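Drisulel Tenants' Association
Minutes, July meeting

Start: 7:10 p.m. Chair: Omar Darwish. Minutes: Ryota Kinoshita.

1. Last minutes
Approved, with one fix. The June text said the laundry price rise had been "agreed." It was announced. Nobody agreed to it.

2. Hot water billing
The managing firm, Plisico, sent a letter saying the new meters will save each household money. Omar asked how much and over what period. The letter does not say. It does give a fitting charge of $707 per stairwell, to be shared out by a method "to be confirmed."

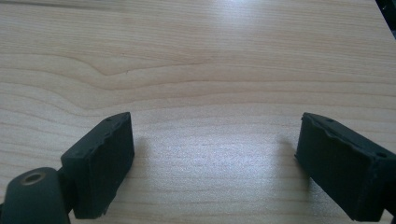
Ryota compared two bills for the same apartment. The second was higher, although the tenant had been away for 10 days. Plisico's phone line put this down to "seasonal use." Several members found that hard to square with a bill for July.

Agreed: no one signs the consent form until the method is in writing. Omar to write to Plisico.

3. Vamo entry app
Vamo wants to replace front door keys with a phone app. The sales sheet claims 1,024 buildings already use it. Omar asked for the names of two in this city and was sent the sales sheet again. Mrs. Miyazaki in the ground floor apartment has no smartphone and would like to go on getting into her home. The offer of a "guest code" was not thought serious.

Vote on a trial: two for, the rest against.
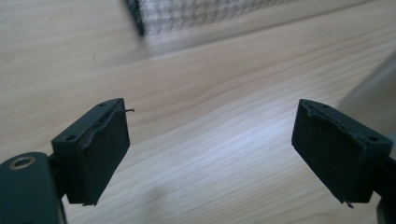 Dark pads on a light wooden surface.

4. Bike room
Plisico says the lock was fixed. Members who tried it this week say it was not. Ryota to send a dated list of complaints, again.

5. Any other business
A member asked if the rent survey was anonymous. It asks for the apartment number.

Closed 8:25 p.m. Next meeting same room, if Plisico has not double-booked it.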